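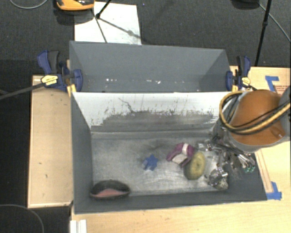 Courses > Robot Manipulation > Handouts > Lab 4: comparing grippers on bin picking

Lab 4 notes. Read before you come in, bring a copy, no spares on the bench.

Goal: same bin, same objects, two end effectors. Multi-fingered hand first, then the Karagiannis parallel jaw. Decide which one you would ship for the Stinddale sorting job and defend it in 2 pages max.

Setup
Bin stays clamped, one bar clamp each side. Do NOT loosen the clamps to "make room". Blue tape corners on the tabletop are the reference marks. If the bin has drifted off them, stop and re-run calibration. Last year a group lost a whole session to this.
Front section of the bin only. Rear compartment is out of bounds for the planner, the limits are already in the config file.

Objects
Star (small, blue, stubby points), purple and white block, yellow-green ring, oval bowl. Start with star near the center, ring touching the right side of the block, bowl leaning in the front-left corner. That start layout is on purpose: one open grasp, one contact pair, one wall case.

Procedure
- 12 attempts per object per gripper, reset to the start layout every time
- 36 seconds per attempt then call it a fail
- log: success / slip / collision / no plan found
- write down which fingers touched. "It grabbed it" is not a log entry
- swap grippers, reload the tool frame (people forget!!), repeat

Things to watch
Sloping white panel. It's scuffed along the lower part and has a dark scratch across it, so the segmentation may give you edges that aren't objects. Check the mask before you blame the grasp planner. Same for the shiny floor, pale swirls can read as blobs. Raise the threshold to 55 and compare.

Wall clearance. Hand is wide. For anything near the front-right corner the fingers get there before the palm has room, the right wall is the problem. Parallel jaw is easier here but expect trouble with the bowl, try rim vs. outside grasp and note the approach angle.

Ring + block. Parallel jaw needs a gap on both sides, there isn't one. Options: push first, or pinch through the hole. Record wich you used, don't mix them in one table.

Cables. Looped bundle by the arm cover, look at it before each wrist rotation over 90 deg. If it goes tight hit pause, not e-stop.

Write-up
Success rate per object, not just overall. Failure types in a seperate table. One paragraph on cycle time. Compare w/ the Linness numbers from the lecture slides, different bin so say that.

Due end of October, upload to the Lostesport folder. Controller logs go in too, raw.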